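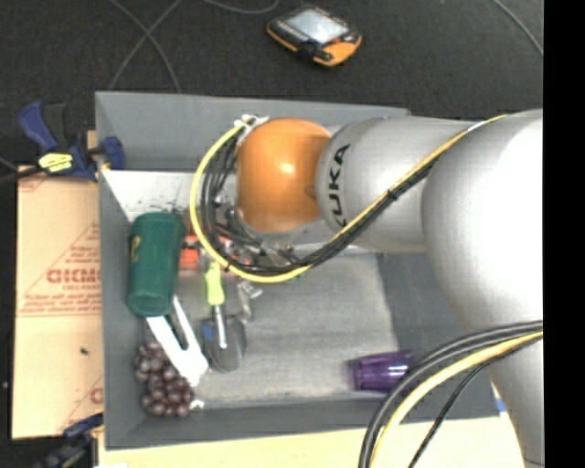 Troltham Allotment and Garden Society
Minutes of the March meeting, held in the upper room, Grallier Hall, at 7:15 p.m.

1. Attendance and apologies

Nine plot holders attended. Apologies were received from the holders of plots 6 and 19. The chair confirmed that a quorum was present.

2. Minutes of the previous meeting

Approved with one correction. Item 5 should read "standpipe on the lower path", not "upper path". The secretary will amend the file copy.

3. Matters arising

3.1 Gate lock. The replacement padlock has been fitted. Keys for the old lock should be handed in at the shed. Three are still outstanding.

3.2 Boundary hedge. Cutting was completed before the nesting season. The brash has been stacked behind plot 22 and will be left there until fall. The holder of plot 23 asked that the stack be kept clear of the drain cover. Agreed.

3.3 Badger damage. No new holes reported. Item closed.

4. Water supply

4.1 The meter reading for the winter quarter was 1238, which is higher than expected for a period when the standpipes were meant to be off. The secretary shut the main stop valve overnight and the reading did not change, so the loss is on the society's side of the valve.

4.2 Two likely locations were discussed: the joint under the lower path, and the old spur that served the greenhouse before it was taken down. The ground over the spur has been soft since January. Several members considered this inconclusive, as that corner always drains badly.

4.3 Jakik Plumbing has quoted for tracing the leak and capping the spur. The quote excludes reinstatement of the path. A second quote was requested from another firm and has not arrived.

4.4 Resolved: to accept the Jakik quote if no other is received before the April meeting. The main valve will stay closed until the work is done. Members needing water before then should use the rain tanks. Cans only; no hoses or pumps on the tanks.

5. Compost and manure

5.1 The spring delivery was over 35 barrow loads, and most of it has gone. What remains is on the hardstanding by the gate and is open to all plots.

5.2 A member raised the question of herbicide residue, after beans on plot 11 showed curled and cupped leaves last summer. The supplier states that no treated hay was used. It was agreed that this should be checked by a simple pot test before any more is dug in: one set of pots with manure and bought compost in equal parts, one set with bought compost only, three broad beans to each pot. Results to be reported in April.

5.3 Plot holders who have already spread manure are advised to keep beans, peas, tomatoes and potatoes off those beds until the result is known. Brassicas and sweet corn are less sensitive.

6. Rents and waiting list

6.1 Rents for the coming year will stay at the current rate. A proposal to add a separate water charge was discussed and deferred until the leak has been repaired and a normal quarter has been metered.

6.2 Plot 14 has been given up. It will be divided into 2 half plots and offered to the next names on the list. The dividing path is to be 2 feet wide, taken equally from each side. The shed goes with the north half.

7. Brynjólfsdóttir Cup

7.1 The cup will again be awarded for the best collection of vegetables at the August show. The schedule will call for five kinds, as before. A suggestion to allow herbs as one of the five was put to a vote and lost, three to five – one abstention.

7.2 Last year's winner has returned the cup. The base has come loose and will be glued.

8. Any other business

8.1 Bonfires. Members were reminded that fires are permitted after 4 p.m. from October through March only.

8.2 Seed potatoes. A few bags of second earlies are left in the shed, at cost. Payment in the tin.

8.3 Carpet. Old carpet is not to be used as a weed cover. Any already laid must be lifted and taken off site before May.

9. Next meeting

April, same room, 7:15 p.m. Items for the agenda to the secretary one week beforehand.

The meeting closed at 8:50 p.m.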